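Plush fruit

Plush fruit is a kind of soft toy made in the shape of a fruit, usually larger and rounder than the real thing and sometimes opened to show the flesh. It is sold as a children's toy, a cushion or a decoration for beds and sofas. Bananas, oranges, strawberries and avocados are common. Durian, pineapple and dragon fruit are found more often in shops that specialise in novelty cushions.

History

Fruit shapes in felt and velvet were first made at home as pincushions. Factory-made plush fruit came later, when cheap synthetic pile fabric made it possible to imitate husks and rinds. The Dinda catalogue, often used by collectors as a reference, lists 2,035 patterns, of which 133 are for durian. Many of these differ only in size or in the colour of the lobes.

Construction

Most plush fruit is sewn from several panels of polyester fabric and filled with polyester fibre. The durian is one of the harder shapes to make. Real durian spines are stiff and sharp, so makers suggest them with a long or tufted pile, and the toy is normally shown split open with yellow lobes bulging out of a white lining.

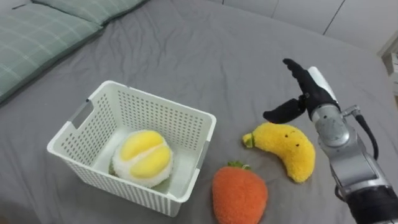

The lobes are sewn separately and closed by hand in better examples. A banana is simpler: two or three long curved panels in yellow, a brown tip and sometimes a felt leaf, although banana plants do not carry a leaf on the fruit stem. The leaf is borrowed from apple and orange patterns and has stayed in use through habit.

Storage

Plush fruit takes up more room than its weight suggests and is easily flattened. Plastic baskets with holes in the sides are widely used for it. The holes let air through, the contents can be seen from outside, and handle slots in the short sides make the basket easy to lift on and off a bed. Lidded boxes keep dust out but can hold damp if the toys are put away before they have dried through.

A common way of tidying is to stand the basket on the bed, clear of the pillows, and fill it from there. Heavy or wide pieces go in first and lie on the floor of the basket. Long pieces are stood on end against a wall.

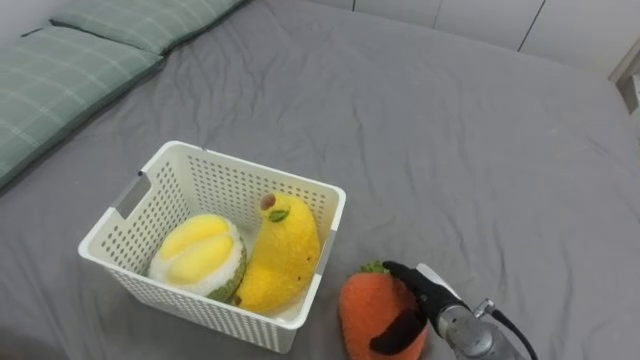
Maarten Van der Linden disagrees with this order in his storage notes for the Nastwood toy library, writing that a durian should go in last "because the lobes take the weight of everything put on top, and they crease before the husk does". The library keeps its durians in a single layer for the same reason. Other guides accept stacking for short periods, such as a house move.

Crowding is the usual cause of bent stems and loose leaves. A long toy may rise a little above the rim without harm, provided nothing is placed over it.

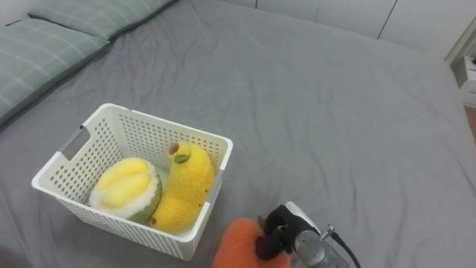
Lachlan Kingi, commenting on an earlier version of this section, asked for a note on bananas, which he had found would slowly straighten if kept upright in a narrow basket. His own were stored lying down from July onwards and kept their curve. The effect seems to depend on how firmly the toy is filled.

Cleaning

Surface dirt is removed with a damp cloth and a little mild soap. Small pieces can usually be machine washed inside a pillowcase on a cool, gentle cycle, if the label allows. Long white pile mats easily and should be combed while still slightly damp. Felt leaves may shrink, and glued parts may come away in the wash.

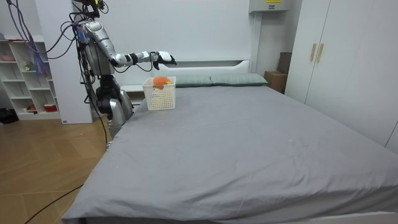

This page was last edited on 20/01/2026.

Use on beds

When plush fruit is kept on a bed during the day, it is generally set in front of the pillows and moved to a basket at night. Plain sheets show lint from new toys more than patterned ones do, and a new piece is best shaken outdoors before use.

See also

Bolster
Novelty cushion
Pile fabric
Toy library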